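Préparer le budget d'un poste de collecte avec pince à main : la méthode, étape par étape

Par Marichka Zhuravel

On me demande souvent combien coûte un poste de collecte, et je réponds chaque fois par une autre question : lequel ? Entre une pince posée sur un coin de bureau et un poste où deux personnes se relaient toute la semaine, l'écart est énorme, et il vient rarement de la pince elle-même. Je vous propose donc la marche que nous suivons chez Dronholm depuis septembre, avec nos montants à nous (vous mettrez les vôtres, bien sûr !).

Étape 1. Écrire les tâches avant d'ouvrir un catalogue

Prenez une feuille et notez les objets que vous voulez faire saisir, pousser ou brancher. De vrais objets, avec leur taille et leur poids. Une multiprise avec son câble, par exemple, ne demande pas la même ouverture de doigts qu'un gobelet ou qu'un crayon, et le câble à lui seul mérite sa ligne, parce qu'il bouge, qu'il s'enroule et qu'il ne revient jamais tout à fait à la même place. 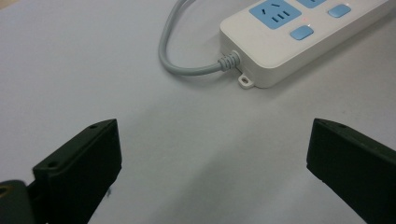 Dimas Chin, qui s'occupe de nos achats, ajoute une colonne que je trouve précieuse : « combien de fois par semaine ». Une tâche prévue deux fois par mois ne justifie pas un accessoire dédié. Une tâche quotidienne, si, et même un accessoire de rechange rangé dans le tiroir.

Étape 2. Séparer l'achat unique de ce qui s'use

Faites deux listes, vraiment deux, sur deux feuilles de calcul différentes si vous êtes comme moi et que vous mélangez tout.

Dans la première, ce qu'on achète une fois : la pince, sa caméra, la table, l'éclairage. Nous avons retenu une pince Prutell à 943 euros, et la table avec l'éclairage nous est revenue à 479 euros, livraison comprise. Prenez une table claire et unie, assez large pour pouvoir déplacer les objets sans toujours finir contre le bord.

Dans la seconde, ce qui se remplace : doigts, vis, câbles, cartes mémoire, objets manipulés. On oublie toujours les objets ! Nous avons prévu jusqu'à 136 euros par trimestre pour cette liste, et je ne descendrais pas en dessous.

Étape 3. Demander des devis que l'on peut comparer

Envoyez le même texte à chaque fournisseur, mot pour mot. Demandez le prix d'une paire de doigts seule, le délai pour une pièce détachée, la durée de garantie et le nom de la personne à appeler en cas de souci. Chez Kälin, la paire de doigts figurait dans le forfait ; ailleurs elle était en option, et le devis qui paraissait le plus doux ne l'était plus du tout une fois complété.

Étape 4. Compter les prises et les longueurs de câble

C'est la ligne la moins chère du budget et celle qui m'a fait perdre le plus de temps. Dessinez le poste vu de dessus, puis notez chaque appareil à alimenter : ordinateur, éclairage, chargeur, écran. Vérifiez le type de prise de chacun, surtout si une partie du matériel vient de l'étranger, et mesurez la distance jusqu'au mur en suivant le trajet réel du câble. Prévoyez aussi si les multiprises seront posées ou vissées, et dans ce cas achetez les vis en même temps.

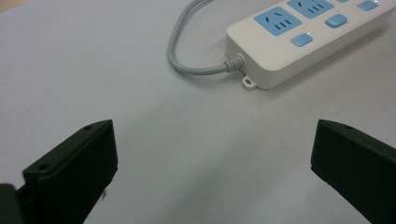

Étape 5. Chiffrer le temps des personnes

Noémí n'est pas gratuite, me rappelle-t-on chaque année en réunion, et c'est juste : Noemí Mendoza passe une demi-journée par semaine à trier les enregistrements. Chez nous, la formation des deux opérateurs a coûté 808 euros. Mettez cette somme dans le budget dès le départ, même si elle dépend d'un autre service.

Étape 6. Garder une marge et fixer une date de relecture

Laissez une ligne « imprévus » et résistez à l'envie de la dépenser le premier mois. Nous relisons le tableau un lundi par trimestre, avec le café, en barrant ce qui n'a servi à personne. La dernière fois, nous avons supprimé un second écran et ajouté deux jeux de vis.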